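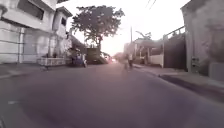 **Shared driveway agreement was never recorded - does it bind a new owner?**

Posted by Loubna Metwally, Nov 11, 2018

I am writing on behalf of the owners of two adjoining lots in the Girnham section of our town. The lots share one driveway, which runs along the boundary and opens onto the public street. When the houses were built, the two original owners signed a short paper stating that each could use the full width of the driveway and that each would pay half of any repair. The paper was signed and witnessed, but it was never filed with the county.

One of the houses is now under contract. The buyer's attorney has asked for a recorded easement and states that the sale cannot close without one. The other owner is willing to sign but has three concerns:

- Whether the old paper has any legal effect at present.
- Whether a new document must repeat the half-and-half repair terms, given that the last repair cost $3,000 and was paid entirely by one side.
- Whether a survey is required, or whether the lot plan from the original sale will be accepted.

Both owners would prefer to settle this without a dispute. Any guidance on the usual order of steps would be appreciated. Closing was first set for September and has already been moved once.

---

**Moataz Shawky**

The answer depends on the state, and you have not named yours. The following points apply in most places, but they should be confirmed with a local real estate attorney.

An unrecorded agreement is generally valid between the persons who signed it. The difficulty arises with later owners. A buyer who had no notice of the agreement may be able to take the property free of it. A buyer who did have notice, whether from the seller or from the plain condition of the land, is in a weaker position to object. In your case the buyer has asked for the easement, so notice is not the real problem. The attorney and the title company want a document that will appear in a future title search.

I would proceed in this order:

1. Obtain a copy of the title commitment from the title company and read the list of exceptions and requirements.
2. Ask the title company in writing what form of legal description it will accept. Many will not accept a lot plan for an easement area and will ask for a metes and bounds description.
3. Order a survey if one is needed. Request that the surveyor mark the driveway edges, the boundary line and the point where the driveway meets the street.
4. Have one attorney prepare a reciprocal easement and maintenance agreement, with the other side free to have it reviewed.
5. Check whether either owner has a mortgage. If so, the lender may need to consent or subordinate.
6. Sign before a notary and record the document against both lots.

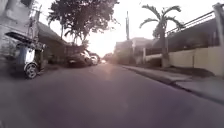 The maintenance terms deserve more care than they usually receive. The agreement should state who decides that a repair is needed, how bids are obtained, how much notice is given and what happens when one owner does not pay. It should also state where private responsibility ends. A gray asphalt street with houses set beside it, as on the block shown here, may give little indication of where the public right-of-way stops, and the town often controls a strip beyond the pavement itself. Work on the apron (the section between the street and the lot line) commonly requires a permit, and in many towns the lot owner pays for it even though the town controls it. The public works office can confirm this.

As to the earlier repair, it should be kept out of the easement. If the owners wish to settle that amount, a separate signed receipt is sufficient.

---

**Naima Zerouali**

I agree with the reply above and would add one item. Please include parking and snow removal. Our association reviewed 12 shared driveway files, and parking was the most frequent complaint in them. A sentence stating that neither owner may leave a vehicle in the shared area is easy to agree on now and difficult to add later.

Recording fees are normally charged by the page. The clerk's office will provide the current schedule on request.

---

**Lukian Moroz**

In my opinion you do not need any of this. If both sides have used the driveway for long enough it becomes permanent by law. We never recorded ours and there has been no trouble with it.

---

**Moataz Shawky**

With respect to the last reply, use by permission does not ordinarily ripen into a prescriptive easement, and the old paper is evidence of permission. Some states recognize other theories, but they generally have to be proved in court. A title company will not insure on that basis. The owners should record.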